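Ticket: Muteo desktop stops syncing partway through a large folder
Status: Solved, left open for comments
Product: Muteo for desktop, with Prekalo storage

Hello again, and thank you so much for your patience with this one. I know it has been a long back-and-forth, and you've been very kind about it.

To go back to the start, you wrote that your recipe and family letter archive (what a lovely thing to be putting together, by the way!) would upload happily to Prekalo and then stop at 47 percent. No error, no warning, just the little arrow going around all evening. You had already restarted the computer, signed out and in again, and left it running overnight on the wired connection, so I skipped the usual first page of suggestions.

I set up a folder of 3,000 small files on our side and it went through without a hitch, which was a bit deflating. Then I read your log again over coffee and spotted the same line 25 times in a row, a retry on a file called "Catacutan letters, part 2?" – and there was the trouble. The question mark came over from your old computer, and the sync service won't take it in a file name.

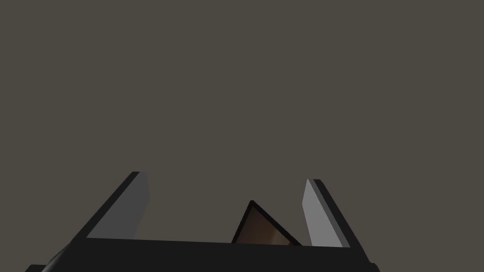

Page last changed: September, 4:47 PM

So, the fix. Please pause syncing from the Muteo menu, rename that file without the question mark, then choose Clear Pending List and start syncing again. Clearing the list doesn't touch your files, only the queue. Give it a few minutes to count everything up before the bar moves.

Your reply this afternoon says it went all the way to the end, and that the letters open fine on your sister's laptop too. I'm so pleased! You also asked about the 1,000 or so scans still on the Clusidgate drive. Those can go in the same way, but I'd add them one folder at a time and have a quick look at the names first – colons and asterisks cause the same trouble.

I've asked for a proper warning message to be added and will post in this ticket if I hear when it's coming.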